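Can a Machine Make Your Toast Yet?
A science explainer for young readers
Written by Laurinda Meireles. Published 16/10/2019.

Most homes already have plenty of machines that help with chores. A washing machine cleans clothes. A dishwasher cleans plates. A toaster browns bread. Each of these machines does one job, and each of them needs a person for the parts in between. Someone has to put the clothes in, stack the plates, and carry the bread to the slot.

This explainer is about the parts in between. Scientists and engineers would like robots to do them, and they have been trying for many years. To see how far they have come, we will look at one small chore: putting a slice of bread into a toaster.

What does the chore ask for?

For a person, the chore takes a few seconds. You pick up the bread, turn it on its edge, hold it over a slot, and let it drop. Then you push down the lever. You learned to do this when you were young, and you probably do not think about it any more.

A robot has to be given every step. It must find the bread. It must find the toaster. It must work out which way the slot is pointing, because bread that is turned the wrong way will land flat on top. The opening is only a little wider than the slice, so a small mistake at the start can spoil the whole attempt.

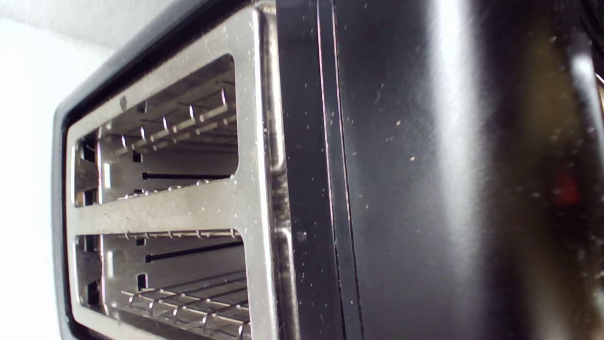

A toaster up close. Thin wire guards line the slots, and crumbs have settled on the metal and the black plastic.

Shiny surfaces make the work harder. Many robots find their way with cameras, and a camera sees light. When a lamp shines on smooth metal or glossy plastic, a bright streak appears. You know that the streak is only a reflection. A robot may not know this. To a computer, a streak can look like an edge, or it can hide an edge that is really there.

Crumbs are a smaller problem, but they matter too. A real kitchen is never as tidy as a drawing of one, and a useful robot has to manage in a real kitchen.

How does a robot arm hold things?

Your arm bends at the shoulder, the elbow, and the wrist. A robot arm has joints as well. In many small arms, each joint is turned by a motor called a servo. A servo can turn to a chosen position and stay there. Wires carry power and messages to the servos, and a computer decides how far each one should turn.

At the end of the arm is the gripper. This is the robot's hand, although it is much simpler than yours. Your hand can feel whether bread is soft, crusty, or beginning to slip. Many grippers cannot feel anything at all, so the computer must judge from the camera how tightly to squeeze. Squeeze too lightly and the slice falls. Squeeze too hard and it is crushed.

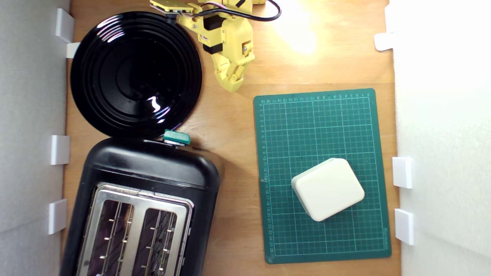 A yellow robot arm reaches down over the table. The pale block on the green mat is close to the size of a slice of bread.

How does a robot learn?

There are two common ways. In the first, a person writes instructions for every movement. This works well in a factory, where each part arrives in the same place every time. It works badly in a kitchen, where the toaster may have been pushed to one side since yesterday.

In the second way, the robot learns from examples. A person guides the arm through the chore again and again while a computer records the movements. The computer then looks for patterns. Imagine a class that collects 161 examples of the same chore. Some will be quick and some will be clumsy, and the block will not always start in the same spot. Those differences are helpful - they show the robot that the world changes.
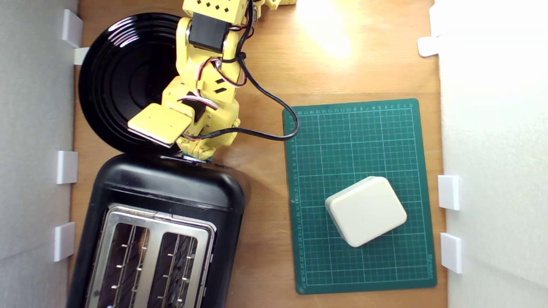
The flat yellow gripper hovers over a round black plate. The toaster and its two long slots are just below.

So, can machines do chores yet?

The fair answer is "some of them, some of the time." Robot vacuum cleaners can sweep a floor. Robots in warehouses can move boxes. Picking up soft, slippery, or oddly shaped things is still difficult, and a robot that has practiced with one toaster may be puzzled by another.

Safety is important as well. Toasters become hot and use electricity, so a grown-up should always be present when you use one.

Words to know

Gripper: the part of a robot arm that holds things.
Joint: a place where an arm can bend or turn.
Servo: a motor that can move to a chosen position and stay there.

Try it yourself

Ask a partner to close their eyes. Place an eraser and an empty cup on a desk. Using only spoken directions, guide your partner to pick up the eraser and drop it into the cup. Write down each direction you gave, then trade places and compare your lists.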